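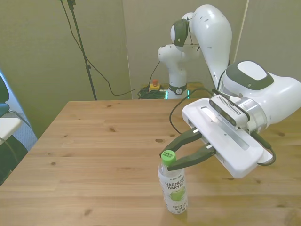
Jatier arm kit — worth the money?

gumleaf_gav
Two weeks in with the Jatier kit (arm, gripper, wrist camera, stop button) and I'm mostly rapt. Setup took me 11 hours, and plenty of that was cables. Been doing bottle picks off the timber table, coming in at the neck from an angle. Love the colour ring at the base too, I can tell from the doorway it's powered up!

tonville_tess
Why the neck? I'd grab a drink bottle round the middle. That green cap isn't much to hold on to.

gumleaf_gav
Middle crushed two on me — thin plastic. Neck's stiffer. I ran 76 picks last night and dropped four.

Demyd Dmytriv
Four is too many for that price. I had the Hostton gripper on mine by September and wouldn't go back. The Jatier fingers taper too much for my liking.

tonville_tess
Hostton wants another $600 for the mounting plate though, so hardly a fair fight.

Demyd Dmytriv
Fair, I got mine second-hand.

Gayan Bhuiyan
Gav, is your cable looped down to the left off the gripper like that all the time? Mine snagged on a full wrist turn. Habte sell a clip-on sleeve, cheap as chips.

gumleaf_gav
Yep, all the time. Hasn't caught yet but I'll have a look at the sleeve, cheers. Does it fit the older wrist?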